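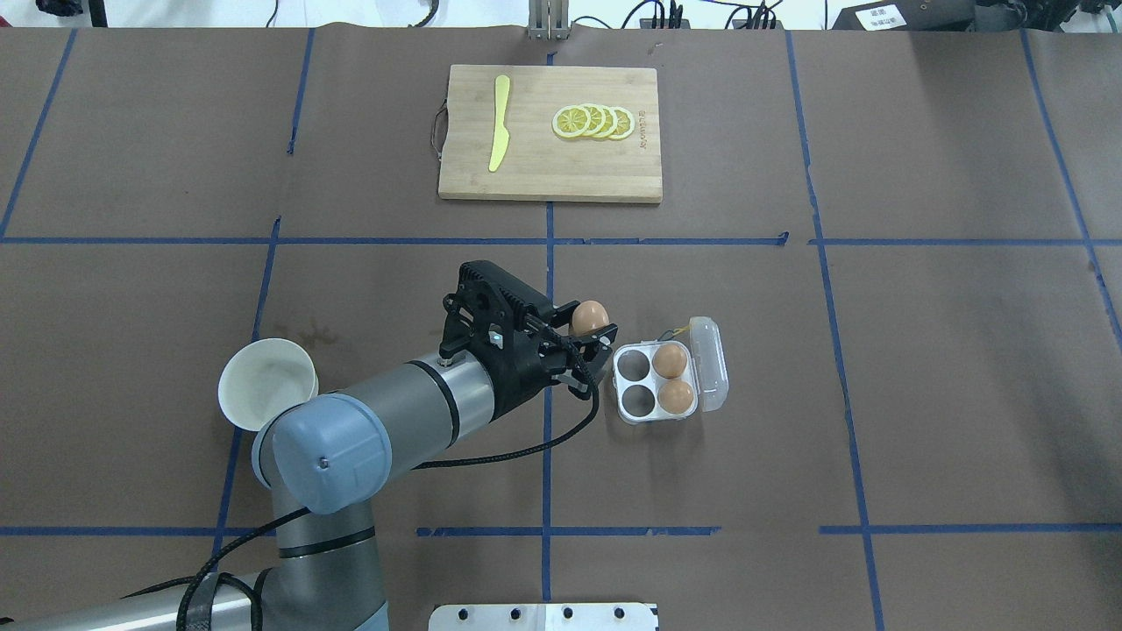
4.2 Comparing the two controllers on the egg task

We had hoped to settle the question of controllers with harder objects, but the egg taught us more than anything else we tried, and we have grown rather fond of it. Each controller was given 144 trials with the same two-finger gripper, in blocks of 15, with the cells of the tape grid used to set the starting places of the carton and the bowl. The Vevix controller closes to a fixed width, while Sandix slows down at first contact and then holds a set force. Melaniia Derkach ran the Sandix blocks and kept very patient notes on every slip. 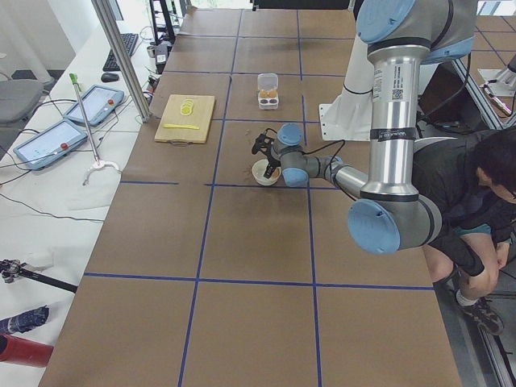 Figure 3. Workspace for the egg and bowl trials.

Sandix cracked 3 eggs over the full set and Vevix cracked 30, nearly all of them from the larger end of the box, where a fixed width is simply too tight. We should say in fairness that Vevix was the quicker of the two, and that for the plastic knife we could find no difference worth reporting. The bowl was a closer contest than we expected, and we come back to it in Section 4.3, together with the wrist camera results.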